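Moving Mum into Rulledon: the money and the rest

September 2026

I said in the spring that I would write this up once the paperwork was done. Most of it now is, so I am putting it down while I still remember which letter said what. It covers how we chose a care home for my mother, what it costs, and a few things I would do in a different order. It is only our experience, and your figures will differ.

Mum is 84 and lived on her own until last winter. She had two falls in the kitchen, neither serious, and after the second one she stopped using the stairs. We had carers coming in through an agency called Plikon, first for an hour in the morning and then for morning, lunch and bedtime. The carers were good. The rota was less so, and by the end my brother and I were covering most of the gaps between us. I live an hour and a half away and he works shifts.

The Plikon bill in the last full month was £2,665. That did not include her heating, food, the cleaner or the alarm pendant, and it did not include nights. When we asked for a price for someone to sleep in, it was clear that staying at home would cost more than moving.

Looking at homes

We made a list of 10 homes within reach of my brother's house. Several had no rooms and one did not ring back. We visited four. Two of those we ruled out quite quickly, one on price and one on the smell in the corridor, which may have been bad luck on the day but Mum would have had to walk down it.

That left Menine and Rulledon. Menine is newer and has bigger rooms, all with their own shower. Rulledon is an older building with an extension on the back, and the rooms are on the small side. Mum preferred Rulledon because the lounge looks on to the road and she likes to see who is going past. I preferred it because the manager, Qianru Meng, answered the questions I asked without going off to check, including the ones about staff numbers at night.

I took a written list of questions and would recommend it. These are the ones that got useful answers:

How many staff are on after ten at night, and are they awake?
What happens if her needs go up? Does she move room, and does the fee change?
How often have fees gone up, and how much notice do you give?
Is hairdressing, chiropody and laundry included?
Can we visit at mealtimes?
What do you charge if she is in hospital for a fortnight?

The last one matters more than I expected. Menine charges the full fee whatever happens. Rulledon takes a bit off after the first week.

What it costs

Rulledon charges £937 a week for Mum's room. Chiropody is extra, and so is the hairdresser. Laundry is included but everything has to be labelled, so order the name tapes early. We paid four weeks in advance and there was no other deposit. The contract says fees are reviewed once a year.

Mum has savings above the limit, so she is paying for herself for now. The council still did an assessment, and I would ask for one even if you are sure you will get nothing. It gives you a written record of what care she needs, and we used it when agreeing the fee. She also gets Attendance Allowance, which she should have been claiming well before this. The form is long. Fill it in for a bad day.

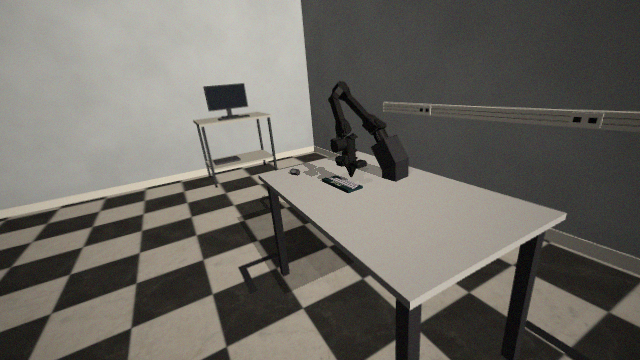

The house

We have not sold it. We are going to let it for a year and see. Before anyone could live there it needed work, and we have spent over £2,946 so far, mostly on the electrics and on making good where the grab rails came off. The downstairs carpets went as well. I had hoped to keep the one in the front room but it was past saving.

Clearing it took five weekends. My brother did the loft and I did the paperwork, which was in three different places and went back to the 1970s. If you are at the start of this, find the power of attorney, the will and the pension letters first and put them in one folder. I spent an evening looking for the pension letters and they were in with the Christmas cards.

Mum chose what to take with her. She took her armchair, the small bookcase, the Kütt radio that only gets two stations and a box of photographs. The home checked the radio's plug before she could use it, so allow a day for that with anything electrical.

How she is

She did not like the first fortnight and said so. She rang me most evenings to ask when she was going home. Qianru suggested that we visit in the afternoon and leave just before tea, so that there was something for her to go to, and that helped. The calls are down to one or two a week and are now mainly about the woman in the next room, who has the television on loud.

The fee review is due in the new year and I will add the new figure here when the letter comes.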